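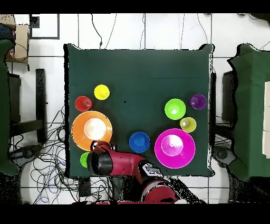 Gianni Sartori says he would have kept the old white china, chips and all, and he told me so before I'd even got my coat off. Plastic is for beach picnics, in his view, and a shared lunch ought to have a bit of weight to it. I like Gianni a lot, but I've washed that china for years and I'm not sorry to see it go!

So, the news, for anyone who missed the last meeting: the Zanetti hall has new cups and bowls for the monthly lunch, and they are bright. Pink, orange, blue, purple, lime green, a couple of yellows (one loud, one pale) - you could spot your own drink from the far end of the hall. They came from Brutden, the catering shop that moved out by the ring road in January, and they go on the dark green cloths we already had. I was worried the green would swallow everything up. It does the opposite, I think, and even Aldo Orlandini, who chose the cloths and is touchy about them, said it looked cheerful.

The whole order came to 190 dollars, delivery included, which left us enough for a second dish rack. We'd been quoted a good deal more for china, and then we'd have had to find somebody to carry it up from the basement every month. My back voted for plastic.
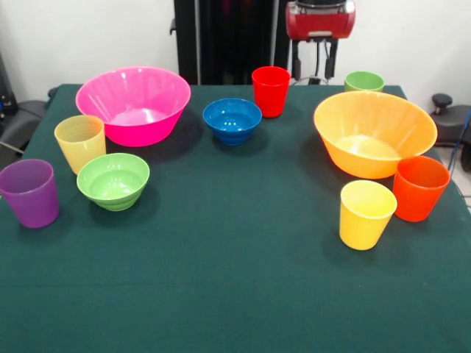

The plan is for the big bowls to go in the middle for salad and bread, and the smaller ones to hold olives, nuts, whatever people bring. Cups go wherever there's room. Aldo wanted each table done in a single color, and we tried that for one lunch, but the kids swapped everything within five minutes and there was a long argument over who got purple. Now we just mix them up and let people grab what they like.

A few of you asked about hot soup. Please don't, at least for now - I've written to Brutden to check what the bowls can take and haven't heard back. The soup will stay in the old enamel mugs until I do. Same goes for the microwave in the back kitchen. Cold food, fruit, bread, all fine.
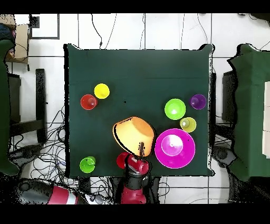 Washing up is a lot quicker, I can tell you that much. We had 39 people last time and I was home before the end of the ball game (my husband was amazed). The bowls nest, the cups nest, and the whole lot fits on the shelf over the sink where the coffee urn used to live. The urn is under the counter now, so mind your knees.

The old china is boxed up by the side door and free to anyone who wants it. Gianni has already claimed the gravy boat and, I suspect, most of the dinner plates. If you'd like any of the rest, leave a note on the box with your name before the next lunch. Whatever's left after that goes to the Fitasari thrift store. And if a cup went home with you by mistake, just drop it back on the shelf.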